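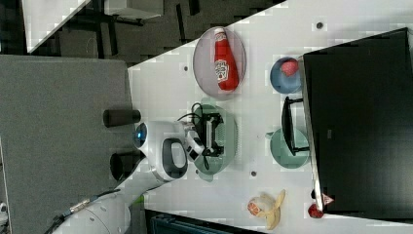

Tamura

Robot club is back for the semester and I am so happy about it! Last year we spent most of our time building things. This year the Plondstead club is doing a kitchen challenge, and our team (we're called Durnik, long story) drew the table-clearing task. You get 7 minutes to move food and dishes where the judges want them, and you don't know the layout until the clock starts.

So we practice. A lot. We've been teaching the arm by guiding it through each pickup ourselves and saving every run, and our folder for November is already at 700 runs. The rules say you need at least 200 to even enter, so we're way past that, but I want us to hit 1,002 before the qualifier. Why 1,002? Because the Ornus team stopped at 1,001 last year and I'm petty. 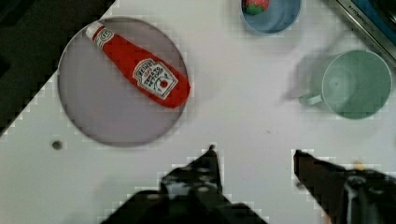 Gripper's view of the table, ketchup on the plate

The wrist camera is my favorite part of the whole setup. I could watch that feed all evening. You start thinking like the arm after a while - is the mug handle turned toward me, can I get a finger on each side, what's in the way? I wrote our grasp picker over the summer and rewrote half of it after the first meeting, and it's finally code I'm not embarrassed to show people.
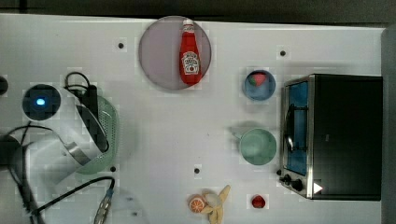 The other half of my job is the overhead view, where we work out the order of the moves. Bottles are still hard for us. A bottle on its side on a plate wants to roll when you close on it too slowly, so I'm trying a faster close with a softer squeeze. Mugs we're getting good at! Next meeting we switch to a new layout and I get to run the first ten tries, and I've already got my snacks packed.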